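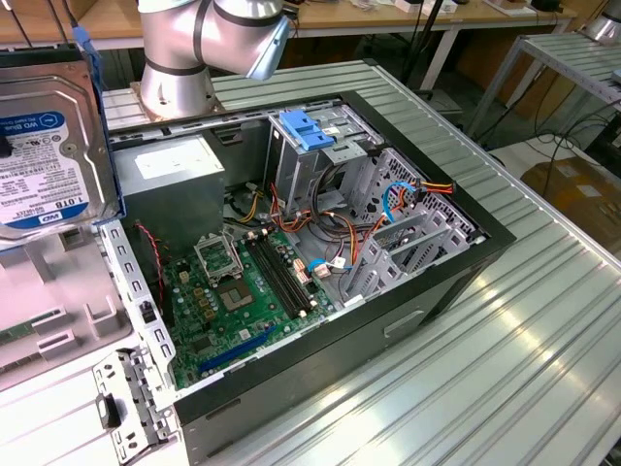
Do I need to take the old hard drive out before I start on the motherboard?
Aisyah Wuisan

Take it out first, 3 minutes work. Unplug the power lead and the data cable from the drive, then slide it free, bracket and all. Put it somewhere it wont get knocked - not on top of the power supply like I did. Mains off at the wall before any of it obviously.
Brideto

what he said. also lay the tower on its side, much easier on the back. Keep fingers OFF the contacts in the cpu socket, bent one on mine in July and that was the board done for

Wotov

Is it a 1TB? Might be worth keeping as a spare, I got a 40 quid caddy for mine (overpaid). Copy your stuff off it beforehand - mine took 7 hours so leave it going overnight.
Goh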